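Skaller Support: Invoice export prints the address in the wrong language

Ticket opened by Gleice Pimentel, Grasotano office
Status: Solved
May 2021 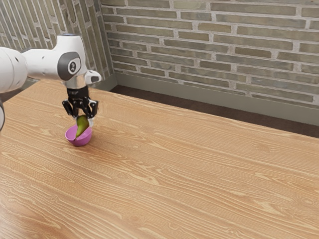 Hello, I write for the second time because my first message was closed without an answer. When I export an invoice to PDF, the address of the customer is correct on the screen, but in the file the country name comes in Portuguese. Our customers in Canada receive "Canadá" and some of them ask us to send it again. The language of my account is English. I checked this in Settings and also in the profile of my colleague Everaldo Cordeiro, who has the same problem.

What I already tried:
Log out and log in again. No change.
Another browser. No change.
Delete the template and make it new. The first invoice was good, the next ones were wrong again.

Reply from Skye Swanson, Skaller Support
Hi Gleice, sorry for the wait. Could you tell me which template you use, and whether the customers were imported or typed in by hand?

Reply from Gleice Pimentel
Thank you, Skye. The template is Teixeira, version 8. The customers were imported last August from our old program. I made a test with 2 customers typed by hand and both invoices are correct. So I think the problem is in the import.

Reply from Skye Swanson
That helps a lot. Imported customers keep the language of the import file. Please open Customers, select all, choose Edit language and set it to English. Then export again.

Reply from Gleice Pimentel
I did it and exported 12 invoices. All have the country in English now. One small thing: the button Edit language is hidden when the window is narrow, and I needed some time to find it. You can close the ticket.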